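Pemitham Lawn Tennis Club
Minutes of the Members' Meeting held in the clubhouse, February

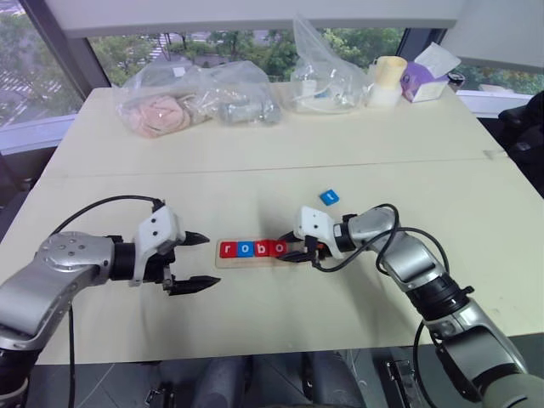

The chair opened the meeting at half past seven and thanked everybody for turning out on such a filthy evening. It was a better attendance than the autumn meeting, and extra chairs had to be fetched from the changing room. Apologies had been received from the juniors' coach and from both of our match secretaries, who were playing indoors at Clornden.

Minutes of the last meeting
Agreed as a fair record, with one small correction: the gate that sticks is the one by courts 4 and 5, and not the one on the lane.

Matters arising
The gate still sticks. A member kindly offered to come and plane it once the weather lets up, and was thanked warmly before there was any chance of a change of mind.

The Donivano Cup
This took up the greater part of the evening, and a very good-natured discussion it was. Members will remember that last summer's final was given up in fading light at one set all, and the cup was shared, which left both pairs feeling a bit flat about it. The proposal was to replace the third set with a match tie-break, first to ten points, in every round up to and including the final.

Those in favour felt that it would keep the day moving and be kinder to anyone playing three rounds in the heat. Those against said, with some feeling, that a final ought to be a proper final, and that one or two of our older pairs only really get going in the third set (much laughter at this, and a certain amount of pointing). After a good long airing it was suggested that we use the tie-break in the early rounds, keep a full third set for the final, and start the whole day an hour earlier, at nine. This was put to the vote and carried comfortably.

It was also agreed that the cup will be played on a Saturday again, that entries will be by pairs only, and that the tea will be a bring-and-share. Would members please write on the sheet what they are bringing, as last year we had a great deal of quiche.

Resurfacing
We have had a quotation from Psarras for cleaning and repainting court 5, and a member wondered whether court 4 might be done at the same visit. We will ask. The winter quiz and raffle raised £900 towards the work, a splendid sum, and the meeting asked for its thanks to be recorded to all who baked, sold tickets or simply came along and got the answers wrong.

Membership
We now stand at 304 members, counting juniors, and the beginners' evenings will start again after Easter. Anyone able to spare an hour to hit with newcomers would be very welcome, and there is no need to be any great shakes yourself.

Any other business
Old balls: please put them in the bin by the clubhouse door, as the school is glad of them.
The kettle has been replaced.
A request for a second practice wall was held over to the next meeting, as it was getting late.

The meeting closed at 9.20 pm, and those who could stay did so for a drink.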